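Low Shelf and Colored Cups
Brivby gallery, June set

The table at Brivby is light wood in strips of a few different browns. We keep a short list of things on it: a low shelf, a green towel and a few cups and glasses. This set has 26 pictures, with the larger ones below. 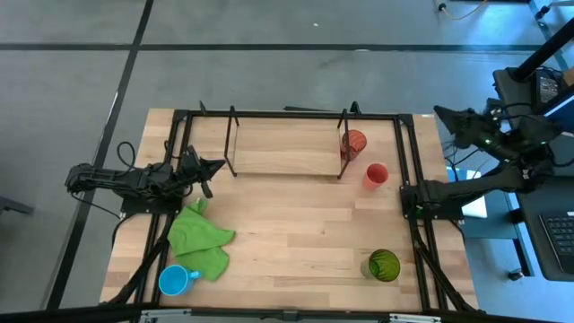
Butcher-block tabletop, black metal framing.

The shelf is one long light-wood board between two black metal end frames. It is 40 cm from end to end. 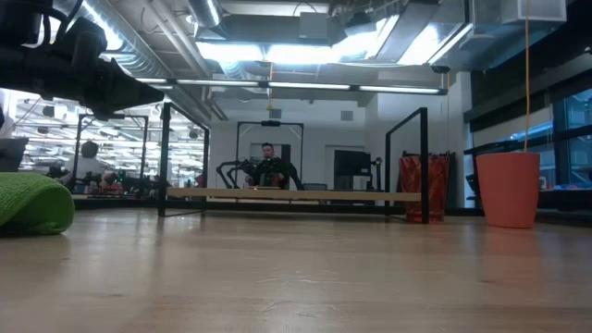 Green terry towel at left, coral-red at right, shelf at the far side.

The green glass and the red glass have the same kind of wavy surface. Both came from Valtero. 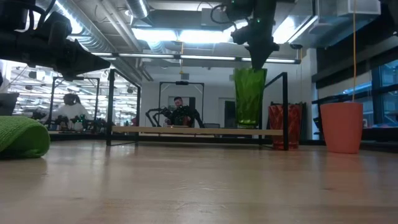

Adeleke wrote to ask if the board marks easily, as a similar shelf at Dretedon had rings on it after 2 weeks.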